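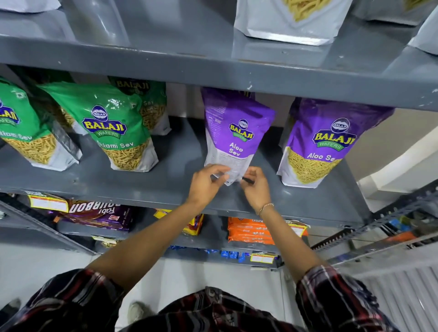 At the snack shelves, with Maklami Sev on the left and Aloo Sev in hand.

FODALTON, February – Vivbridge, the neighborhood grocery on the lower end of Snorradóttir Street, has finished resetting its snack aisle and now gives a full run of shelving to sev, the thin fried noodles eaten by the handful or scattered over other dishes.

The aisle now carries 142 different packaged snacks. Sev used to share a single shelf with crackers and rice cakes, and shoppers often had to ask for it at the register.

"People were asking for it every day and we kept walking them to the wrong end of the store," said store manager Guðlaug Overgaard. "So we moved it. The pouches stand up on their own and most of them have a window, so you can look at what you're getting before you pick one up."

Pouches are grouped by variety, and each variety keeps its own place on the shelf. Shoppers will find Maklami Sev and Aloo Sev from Balaji Wafers on the same shelf, with more sev on the one above. Price labels will be replaced with a larger type over the coming weeks.

Vivbridge kept its old gray metal shelving for the project. The store looked at new units last fall and decided to spend the money on stock and on better lighting over the aisle.

"They have some chips in the paint. They're strong and they're the right depth," said Hjalti Egilsson, who planned the layout. "I had seven drawings of this aisle at one point. We went with the plainest one."

The layout was planned using 386 comment cards left by customers at the front counter. The most common request was for more savory snacks, followed by smaller bags and a wider choice of tea. Tea will be moved next, to the shelves across from the snack aisle. The small bags are on order.

Shelves are restocked each morning before the doors open at 8 a.m. and again in the middle of the afternoon. Customers who want a larger quantity for a party or a holiday can place an order at the counter. Orders of up to 100 pouches are usually ready within a week.

About Vivbridge
Vivbridge is a grocery store in Fodalton selling dry goods, produce, spices and packaged snacks. It is owned by Irnetis, a family company.

Media contact
Guðlaug Overgaard, Store Manager, Vivbridge, Fodalton
Messages can be left at the front counter during store hours.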